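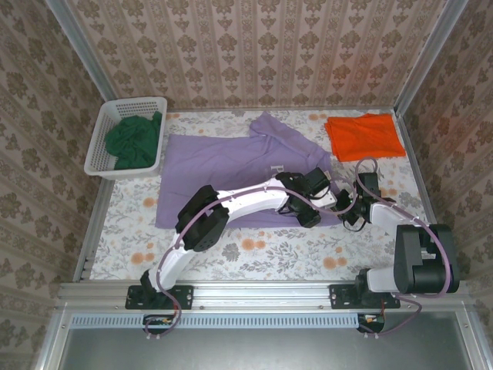 Item 3: Laundry and the folding table

Okay, on to the laundry, which took up more of the evening than anything else (sorry, everyone who came for the parking talk!). Thérèse brought up the sorting again. She'd like dark things kept apart in their own basket until somebody has time for them, and folded things stacked at the back of the table so the middle stays free for whatever is being worked on. The orange cloth folded into a rectangle is the size she wants for all the flat pieces, and I said I could live with that. The lavender-purple ones are harder. I fold sleeves in first, Thérèse folds the whole thing in half and then deals with the sleeves, and we went back and forth on it for a good while. Agreed: sleeves in first, try it through November, then talk again.

The flowered tablecloth stays. Two people wanted a plain one, but I like the gray leaves and the peach-orange flowers, and it washes fine.

Item 4: Money

We have $534 in the household fund. The quote from Zwahlen for new shelves came in at $992, so that's a no for now. Thérèse will ask Savgate if they have anything secondhand. I'm buying 30 clothespins in the meantime, out of my own pocket, and please don't let me forget the receipt.

Item 5: Anything else

Unclaimed socks go on the windowsill, and after two weeks they become rags. Next meeting is at 9 in the morning, same kitchen. I'll bring the coffee cake, Thérèse has the key.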